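Last updated 16/04/2020

# How to run the simulated kitchen demo for visitors

I've now done this demo enough times (open days, school groups, one very patient bunch of retired machinists) that people keep asking me how to set it up themselves. So I'm writing it all down in one place. It's for anybody who has a Grovutel install on a decent laptop and wants to show a room full of people a robot arm putting food in a microwave, all in simulation.

You don't need to be a programmer for most of this. If you can open a terminal and type a file name without losing your temper, you're fine.

## What you need

- A laptop with Grovutel on it and the Clurkach kitchen pack unzipped next to it
- A projector or big TV, plus the cable you forgot last time
- A mouse (the trackpad is miserable for moving the view around)
- A second screen for your own notes, if you can get one
- A table near an outlet

The kitchen pack has 18 food items and a few different cabinet layouts. I stick with the brown cabinet layout and the steak. I've tried the others, and the steak is the one folks in the back row can recognize, plus it gets a laugh when it comes up huge on the projector.

## Step 1: Load the kitchen before anybody walks in

Open a terminal in the Grovutel folder and run:

`grovutel open clurkach_kitchen --layout brown --item steak`

The first load is slow. On my old laptop it took 284 seconds one morning, with people already sitting down, and I had to fill the time talking about parking. Do it early! After the first load everything is cached and it comes up fast.

Once it's open, press the space bar to pause right away. You want the arm sitting still when people come in, otherwise half of them will have watched it already and the other half will be asking what they missed.

## Step 2: Start with the gripper view

Every simulated arm in the pack comes with a view from the gripper, looking out past the fingers. Press `G` to get it. I open with this one on purpose and I don't explain it. Just leave it up on the big screen and let people work out what they're looking at.
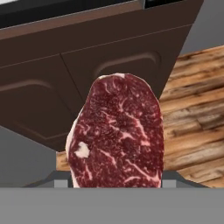
Give it a minute or so. Somebody will call out "is that meat?" and then you've got the whole room talking, and that's a much better start than a title slide. I used to begin with ten minutes of slides about joints and motors and I could see people checking their phones by the third one.

When the guessing dies down, ask them what the robot would need to know to move that steak somewhere. Where the microwave is? Whether the door is open? How hard to squeeze? Write the answers on a whiteboard if you have one. You'll come back to them in step 5.

## Step 3: Switch to the room view and step through slowly

Press `R` for the room view. Now people can see the whole arm and the cabinet, and there's usually a nice little "ohhh" as it clicks.

The temptation is to hit play and let it run. Please don't! At full speed the reach is over before anybody has found the gripper on the screen. Use the right arrow key to step forward. The full run in my saved file is 139 steps, and I don't show every single one. I tap through quickly while the arm is traveling and then slow way down once it's close to the plate.
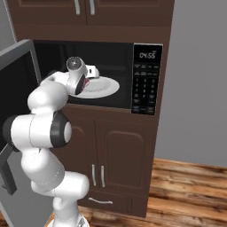 *Reaching in over the plate, microwave door wide open.*

Stop when the gripper is over the plate and talk about clearance. I like to ask somebody to come up and point at the spot where they think the arm is most likely to bump into something. People pick the door, the plate, the control panel, all over the place, and they're all reasonable answers. The door is a good one to talk about. A person reaches around a door without thinking, but the arm has to have a path that leaves room for its elbow as well as its hand.

If you get kids in the group, have them stand up and try it with their own arm. Elbow out, wrist bent, reach into a pretend microwave. It's goofy and it works every time.

## Step 4: Move the viewpoint

Hold down the middle mouse button and drag to swing around the kitchen. Scroll to zoom. Go slow, because fast camera moves on a projector make people queasy (I learned that from a lady in the front row who had to go get some air).

There are 4 saved viewpoints in the pack, on the number keys, if you'd rather not drag. I use the wider one that takes in the refrigerator, so people get a sense that it's a kitchen and the arm has to fit in it. 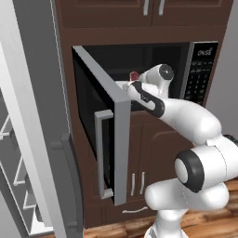
*Wider view, with the gripper inside the microwave.*

This is also a good time to show how much the arm itself gets in the way of what you can see. From some angles the wrist hides the food and you can't tell what the gripper is up to. Flip back and forth between two views a few times and let people notice it. It leads right into why you'd want more than one camera on a job like this, and somebody in the room will usually say so before you do.

## Step 5: Break it

My favorite part. Go back to the whiteboard list from step 2 and pick one thing to change. Open the settings panel with `S` and try one of these:

1. Slide the plate over a couple of inches and run it again without telling the arm.
2. Turn the grip force way down.
3. Start with the microwave door only partly open.

Take a vote first on what's going to happen. I got this idea at the Promard open day last June, where they let visitors pick the settings and the line to try it went out the door. Before that I'd only ever shown the run that works, and I think it made the whole thing look too easy — people went home thinking robots had this stuff figured out.

Press `Backspace` to reset between tries. If the steak ends up stuck in the wall (it happens, the physics gets confused when you turn the force up too far), close the item and load it again from the menu. A plain reset won't fix that one.

## Step 6: Questions

Leave lots of time. The ones I get over and over:

**Does the real thing look like this?** Kind of. The simulated kitchen is cleaner than any kitchen I've been in. I tell people the floor in my house has never looked that good.

**Why not use a real robot?** You can crash this one all day and it costs nothing. I can also carry it in a backpack.

**Can I try it at home?** If they've got the laptop for it, sure. I hand out a little card with the install steps on it.

## A couple of room notes

Turn off the lights nearest the screen only. The cabinets are dark brown and so is half the picture in some views, and in a bright room it all turns to mud. The Mayrhofer room at our library has big windows on one side and I ended up taping paper over them.

Turn your brightness all the way up, shut off notifications, and plug the laptop in. Grovutel eats battery like crazy and the arm gets jerky when the power runs low.

Save your own run file under a new name before you start messing with settings. I wrote over my good one once and had to rebuild it during lunch.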